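Broltness Home Music Board > Practice and Playing > Neighbours and noise

Practising in a terrace with thin walls - how do you all manage?

marrowfat_jane
Posted in November, 7.52 pm

Hello everyone, long-time reader and very occasional poster, so do forgive me if this has been gone over before (I did search, but most of what came up was people shouting at each other about electric guitars!).

We moved to Drimdale in the spring, into a mid-terrace, and it's a lovely little house apart from the walls, which I think were put up by somebody who was in a hurry to get to his dinner. I can hear next door's kettle. I can hear next door's kettle being filled. So you can imagine how I feel about practising. I play a bit of piano on a digital with headphones, which is fine, and my husband has his clarinet, which really isn't fine, and in the last year I've taken up hand percussion in a small way and joined a mixed group that meets once a week in a hall. The group is a joy. It's the bit in between that I'm struggling with, the twenty minutes at home that you're meant to do to keep your hands in.

I don't want to be that neighbour. On the one side we've a retired gentleman who says he hears nothing, and on the other a young couple with a new baby who I'm sure hear everything. They've been ever so polite and I would like them to stay that way. Before I go round with a cake and a list of times, I'd like to know what has worked for other people. What I've done so far:

1. Moved everything to the back room and kept it small. No floor drums at all. I practise my patterns on a little red barrel drum that lives on the low table, with a waffle cloth underneath it, and I play far more softly than I'd like to. The cloth has made more difference than I expected, I must say. Before that the table was humming along with every stroke.

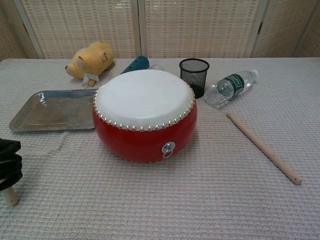
2. Stuck to set times. Never before ten in the morning, never after seven in the evening, and nothing at all at lunchtime, when I believe the baby goes down.

3. Bought a mat. It's the Trirkon one, 35 mm thick, for my husband to stand on when he's playing. I'm not sure why I thought this would help with a clarinet. He taps his foot, in my defence.

4. Hung a quilt on the party wall. It looks rather nice, but I can't swear to it doing anything.

What else is there? Is it worth spending proper money, or is it really a matter of getting on with people? All thoughts welcome, and thank you for reading this far.

Jane

oldtenorhorn
8.20 pm

Welcome Jane! Nice to see you posting at last.

I'm afraid I shall be the one to say it about the quilt. A quilt takes the ring out of your own room, so it sounds nicer to you, but it does next to nothing for the people on the other side. To stop sound going through a wall you need weight, and a lot of it. I spent £86 on foam tiles when we lived in our last place, put them up with great care over a whole weekend, and then went and stood in next door's front room while my wife played a scale on my horn. No difference whatever. Next door thought it was very funny and gave me a sherry.

Your mat and your cloth are different, they're stopping the thump from getting into the floor and the furniture to begin with, and I'd put my money there every time.

pipsqueak_viola
8.41 pm

I'd go along with most of that, but don't take the quilt down! If your own room is less echoey you tend to play more quietly without meaning to, you're not fighting with the sound coming back at you. I noticed it straight away when we got curtains. So it helps the neighbours in a roundabout sort of way.

The thing that has really worked for us is a bookcase along the party wall. Full of books, mind, right up to the top, and pulled forward from the wall a little. We had ours from the charity shop and it took 4 of us to get it up the front path, with a good deal of language. It isn't magic but it took the edge off the telly coming the other way, so I assume it does the same for my viola.

Gordon_of_the_Glen
9.15 pm

I'm going to disagree with everybody, sorry. I think people worry far too much about this. You live in a terrace, you hear each other, that's what a terrace is. My neighbour on one side has a hedge trimmer and the other side have a teenager. Twenty minutes of quiet drumming in the middle of the afternoon is nothing at all and I wouldn't spend a penny on it, nor go round asking leave. Once you ask, you've told them it's something to be bothered by. They may never have noticed!

marrowfat_jane
9.34 pm

Oh Gordon, I do see what you mean and my husband has said the very same thing. I just don't think I could enjoy it if I was sitting there wondering. And they do have the baby.

Thank you both for the quilt news. It can stay up for its looks. I rather like the idea of the bookcase, and we've enough books in boxes in the loft to fill two of them.

nouhaila_n
9.58 pm

Hello Jane, Nouhaila Naciri here, I teach a bit of hand percussion from home, so this is a subject close to my heart. I have had 14 years in the same flat with people above, below and on one side, and I'm still on speaking terms with all of them.

I must disagree with Gordon, in a friendly way. Drumming isn't like a hedge trimmer. A steady noise you stop hearing after a while, but a pattern that keeps stopping and starting again in the same place drives people up the wall, and that's just what practising is. It's the four bars you can't do, over and over. When I knock on doors (and I always do knock, when somebody new moves in) I don't ask if it's all right to play. I tell them when I play, and I give them my number, and I say if there's a day when it would be a trouble, an exam or a night shift or a poorly child, just send me a message and I'll leave it. I've had very few messages. People are quite happy with a noise if they know when it will end.

As for the practice itself, you'd be surprised how much can be done nearly silently. Fingertips on a cushion for the patterns. Saying the rhythm out loud while you do the washing up. Then use the real drum only for the last five minutes, for the touch and the tone. My own pupils do it this way and they come on faster than the ones who bash away for an hour.

Gordon_of_the_Glen
10.06 pm

Well, I'll give you the four bars. My teenager next door has been learning the same bit of the same song since the summer and I could now play it myself.

I still say don't make a ceremony of it.

marrowfat_jane
10.31 pm

Nouhaila, that is so helpful, thank you. I had never thought of it as telling them when it will end. I'd been working myself up to a sort of apology, which would have been miserable for everyone on the doorstep.

I tried the cushion just now while the news was on, and it's harder than it sounds, you can't hide behind the noise, can you? My left hand is much lazier than I'd thought. I'm going to do a week of cushion first and drum after, and I've moved the table out from the party wall as well, as far as it'll go before it meets the screen. I've been so taken up with the walls that I hadn't thought about how much the drum itself adds. It's a small thing, but it has a proper voice, all glossy red sides and a white skin with studs right round the rim, and there's a metal ring on the front that I've been told to hold still or wrap if it chatters.
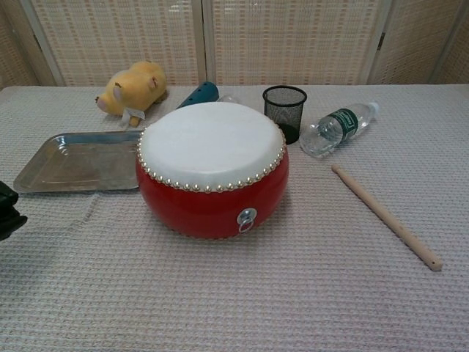 My husband has been less easy to win round. You can't play a clarinet on a cushion, he says, and I suppose he's right. He did play into the wardrobe for a bit last month, with the coats in, and reported that it was very quiet and very hot and smelt of mothballs. Does anyone have a better plan for a wind player? He won't have any sort of gadget stuck in the end of it, we've had that talk.

oldtenorhorn
10.47 pm

The wardrobe is a fine old tradition and I won't hear a word against it. Leave the doors open and stand just outside, playing in towards the coats. He'll be a good deal cooler.

Failing that, see if there's a room he can have for an hour. Our library lets out its back room in the daytime for next to nothing, and churches are often glad of somebody in the building. There's also the car. I did a whole winter of long notes in a lay-by. A policeman did once knock on the window but he turned out to play the cornet.

pipsqueak_viola
11.02 pm

If you're anywhere near the music shop Doãn, they've practice rooms upstairs, or they had when my sister used to go. I don't know what they charge these days so do ring first. She said the heating was fierce.

And Jane, please do take the cake round whatever Gordon says. A cake isn't a ceremony.

Gordon_of_the_Glen
11.10 pm

I have never in my life said a word against cake.

marrowfat_jane
Posted the next day, 4.15 pm

A quick update for anyone who's interested. I went round at eleven with a lemon drizzle and my little list of times, and the young mum asked me in, and I stayed nearly an hour. She has heard the clarinet, and she likes it! She says the baby goes quiet for the slow ones. She hadn't heard the drum once, but she did say, very kindly, that if we could possibly shut the kitchen cupboards a bit more softly first thing in the morning, they'd be so grateful.

So I'm off to buy some of those sticky felt pads. I'd be glad to know which ones stay on, if anybody has a favourite. The last lot I had came off in the first steamy week and ended up on the cat.

oldtenorhorn
4.38 pm

The thick brown ones, and wipe the door with a drop of vinegar first and let it dry right off. Ours have been on since before we retired. Very glad about the cake.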